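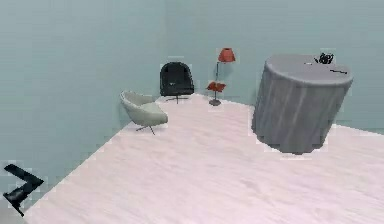 What do the Grendevby practice rules cover?

The rules cover the testing of household robots in simulated rooms. They set out how a room is to be prepared, how a run is to be recorded, who may stop a run, and what must be kept on file afterward. They apply to every group that submits results to the Grendevby program, whatever its size. They do not cover tests in real homes, for which a separate set of rules is in force.

Home | Rules | Forms | Frequently Asked Questions | Contact

Who must follow the rules?

Any person who sets up, runs, reviews, or reports a test must follow them. Contractors are held to the same rules as staff. A group that uses the Varketti room library must also accept the terms of that library before its first run.

How is a room approved for use?

The group files a room sheet listing the furniture, the floor and wall finishes, and the starting position of the robot. A reviewer who took no part in building the room checks the sheet against the room itself. Approval lasts until the room is changed. Moving a single chair counts as a change and calls for a new sheet, although the earlier sheet may be used as a starting point.

May views that show very little be removed from the record?

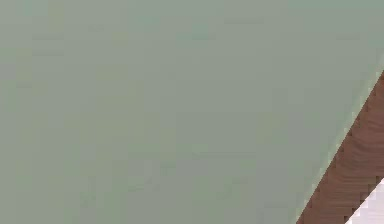
Records must be filed whole, and a group may not thin them out before review. The rule applies with full force to dull or unhelpful views. Where a plain green surface takes up nearly all of the view and only a strip of brown wood crosses one corner, a reviewer can learn little about the room, but the view must still be filed in its proper place. The group may add the mark "low content" in the notes column. The mark does not excuse a gap in the record, and it may not be used as a reason to lower the count of failed runs.

How many runs are required?

A full submission contains 1,000 runs. A group may file up to 1,325 if it wishes to report on more than one control method, but it must state the number before testing begins. Runs added after the results are known will not be accepted.

What counts as contact?

Contact is any touch between the robot and an object or surface that is not part of the assigned task. It is recorded even when nothing moves. Groups should pay close attention to three matters when setting the contact log:

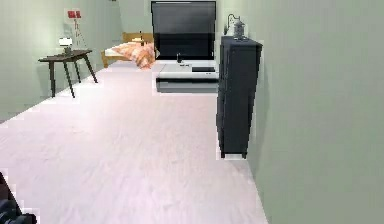 First, the log must cover the whole robot, including the arm and the base. Second, thin parts such as table legs and lamp stands must be given their true shape in the contact model, as a simple box around the whole object will report touches that did not take place. Third, the log must be switched on before the robot leaves its starting position and must stay on until the run is closed.

Who may stop a run?

The operator or the reviewer may stop a run at any time. The person who stops it must enter the reason on the same day. A stopped run remains part of the submission and may not be replaced by a fresh one.

How long must records be kept?

Run records are kept for 252 weeks from the date of filing. Room sheets are kept for as long as the room remains in the library. Records may be stored off site if they can be produced within five working days.

Notes on rooms with mixed furnishings

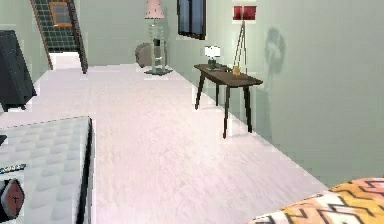 By Xiuying Guo and Ghislain Vachon, Rules Office
Reviewed by Clifford Hawthorne

Groups have asked whether soft goods such as bedding and cushions must be listed on the room sheet. They must. Each item is entered on its own line with its position and whether the robot is allowed to touch it. Items fixed to a wall are entered in the same way. Patterned fabrics need a short note on color, so that a later reviewer can match the sheet to the room.

Can a group ask for an exception?

A written request may be sent to the Rules Office on Form 134. It should name the rule, the room, and the runs affected. Requests are read in the order received, and the next reading is in May. Testing under the requested exception may not start until a written answer has been given.

Rules Office, Grendevby Program, Sutherland Building | Contact us | Copyright Grendevby Program. All rights reserved. | Back to top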